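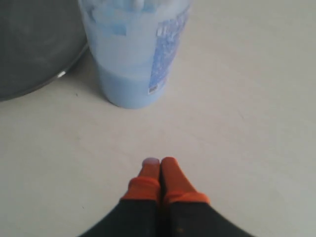 2021-06-01

Bon, ça y est, j'ai reposé les chaussures sur le balcon et je peux écrire. J'ai les mollets comme du bois et un coup de soleil sur une seule oreille (la gauche, celle qui était côté rivière à la montée, va comprendre), mais je suis d'une humeur que je n'avais plus eue depuis février. Perla Bermúdez dit que j'ai dormi la bouche ouverte dans le car du retour. C'est possible. Elle a dormi aussi, alors je ne vois pas comment elle le sait.

Donc on a fait la montée de Savau. La vraie, par le vallon, pas par la route forestière comme à l'automne, quand on avait triché sans se le dire. Près de 720 mètres de dénivelé, avec au milieu ce passage dans les buis où on marche plié en deux et où le sac accroche à chaque branche. J'avais oublié à quel point c'est raide juste après la passerelle. On parle, on parle, on raconte l'histoire de la belle-sœur et du buffet, et puis d'un coup on ne parle plus du tout. Perla a tenu plus longtemps que moi. Elle a fini la phrase du buffet et moi j'étais déjà en train de regarder mes lacets en faisant semblant d'avoir un problème.

L'idée reste la même : la traversée complète fin août, 219 kilomètres, de Savau jusqu'à la mer. Je l'écris et ça me fait rire nerveusement. Sur la carte, c'est un trait rouge tout bête. Perla l'a punaisée dans sa cuisine et il y a déjà une tache de sauce dessus, à l'endroit de la troisième étape, qu'on appelle du coup l'étape bolognaise. Je pense que celle-là sera pénible, il n'y a rien, pas un village, juste du causse et des brebis qui vous regardent passer.

Ce que j'ai appris hier, à mes dépens, c'est que je porte trop. Beaucoup trop ! J'avais la polaire, la deuxième polaire, le livre (pas ouvert), la grosse trousse à pharmacie de maman avec dedans des choses périmées, le couteau, l'autre couteau. Perla a tout étalé dans l'herbe à la pause, comme à la douane, en faisant des petits tas, et le tas « tu te moques de moi » était le plus haut. Je garde la trousse. Le reste, je veux bien discuter. Pour le livre, elle propose de déchirer les chapitres au fur et à mesure et je trouve ça barbare, mais j'y ai repensé ce matin en me penchant pour enfiler mes chaussettes.

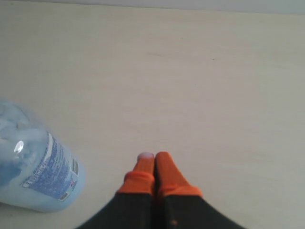
L'eau, par contre, j'en ai pris trop peu, et c'est la partie dont je suis la moins fière. J'étais partie avec ma gourde en inox, très jolie, lourde comme une enclume, et elle était vide avant les buis. Perla a partagé la sienne en soupirant très fort. Pour août elle veut que je passe au plastique, tout bêtement : une bouteille bleu clair un peu transparente, dans le genre de celle qui est couchée sur la table, on voit ce qui reste d'un coup d'œil et ça se glisse dans la poche latérale sans se contorsionner. J'ai résisté parce que la gourde est un cadeau de mon frère, et puis je l'ai pesée sur la balance de cuisine et j'ai arrêté de résister. Elle ira sur mon bureau, elle sera très bien. Reste à savoir où remplir. Il y a la source sous le col, qui coulait bien hier, mais fin août ? La dame du gîte nous a fait une moue qui ne disait rien de bon.

Ah, et le gîte ! Il faut que je note le gîte avant d'oublier. On y a juste mangé, sur la terrasse, et j'avais perdu l'habitude de m'asseoir quelque part et qu'on m'apporte une assiette. J'ai failli pleurer devant une omelette. Une omelette aux herbes, baveuse, avec du pain un peu rassis et une salade qui piquait. À la table d'à côté un couple d'Anglais parlait sans arrêt de Manetside, j'ai cru que c'était un chien. C'est un sentier au bord d'une falaise, ils y vont chaque année, ils nous ont montré des photos d'herbe et de brouillard avec un enthousiasme fou. Perla a noté le nom sur sa main. Je la connais, dans deux ans elle va me traîner là-bas avec un poncho.

À propos de poncho : je suis passée chez Bañuelos en rentrant du travail, ce soir, pour les semelles. J'aime bien ce magasin, ça sent le cuir et la colle et on vous laisse marcher en chaussettes sur le faux rocher. Le monsieur m'a regardé les pieds avec une tête de médecin. Il paraît que je pose trop sur l'extérieur. Il m'a sorti des Merodix, des semelles vertes horribles, 50 euros quand même, et je lui ai dit que j'allais réfléchir, et j'ai réfléchi jusqu'à la porte et je suis revenue. J'ai mis les vieilles dans un sac pour les jeter et je ne les ai pas jetées, elles sont dans l'entrée.

Je les ai essayées en descendant au pain. Ça serre un peu sous la voûte. Il a dit de les porter une heure, puis un peu plus, puis la journée. On verra. L'ampoule du talon droit est vilaine mais fermée, je n'y touche pas (j'y ai touché).

Ce que je voulais surtout écrire, et j'ai tourné autour pendant toute cette page, c'est le moment au col. On est arrivées là-haut plus tard que prévu, les nuages étaient déjà montés, on ne voyait pas la mer, on ne voyait même pas très bien la croix. Perla était déçue, elle voulait me montrer. Et moi j'étais assise sur mon sac, le dos trempé, avec le vent qui me glaçait, et j'étais contente d'une façon toute simple, un peu idiote. En février je n'arrivais pas à monter l'escalier de l'immeuble sans m'arrêter au palier de la voisine. Je faisais semblant de chercher mes clés. J'ai dû les chercher tout l'hiver, ces clés. Et là j'avais le col sous les fesses. Je n'ai rien dit à Perla sur le coup, on n'est pas très fortes pour ça toutes les deux, je lui ai donné la moitié de mon abricot sec, la grosse moitié.

La descente, n'en parlons pas. Si, parlons-en un peu : les bâtons, il m'en faut. J'ai fait la fière pendant des mois avec mes théories sur les mains libres et j'ai descendu le pierrier sur le derrière, devant un monsieur avec un petit-fils sur les épaules qui nous a doublées en sifflotant. Perla m'en prêtera une paire, des vieux qui se bloquent mal, il faut taper dessus. Et on a raté l'embranchement du bas, comme d'habitude, à cause du panneau tourné du mauvais côté, ce qui nous a valu un détour par la ferme et le chien de la ferme. Gros chien. Grosse voix. Il voulait seulement qu'on lui gratte la tête, mais ça, on l'a su bien après.

À faire cette semaine, tant que j'y pense :

- rappeler le gîte pour la première nuit et demander franchement, pour la source
- demander les congés (les demander pour de bon, pas « en parler »)
- trouver une bouteille et voir si elle tient dans la poche du sac
- rendre son écharpe à Perla, elle est dans mon sac depuis l'automne, je viens de la retrouver sous la trousse
- regarder les dates périmées de maman

Prochaine sortie : elle veut refaire Savau avec les sacs chargés pour de vrai. Moi j'aimerais mieux le plateau, plus long et plus plat, pour voir ce que donnent les semelles sur la durée. On n'a pas tranché. Elle m'a envoyé un message tout à l'heure avec juste une photo de l'étape bolognaise et un point d'interrogation, et je n'ai pas encore répondu. Il y a encore du jour, les martinets font un boucan terrible au-dessus de la cour. Je vais me mettre de la crème sur l'oreille et au lit.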